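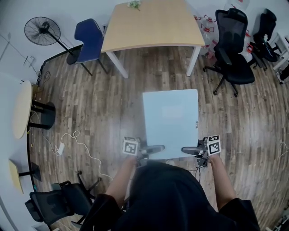 The pale blue-grey box on the floor, with a gripper on either side.

Open evening at Batport observatory, October

The doors opened at 6.30 pm and the car park was full soon after. Shirin Sharifi gave the first talk, on how the expansion of space stretches the light from distant galaxies towards red. She kept it to 25 minutes and took questions on dark energy at the end.

Upstairs, Tùng Phí had the main telescope on Saturn until cloud came in at nine. The queue went down both flights of stairs. We then moved to the plate library, where 2,000 glass negatives are stored in steel drawers. Scanning has reached number 568.

Tea was in the annexe. Entry is free but you need to book. The next open evening is in spring.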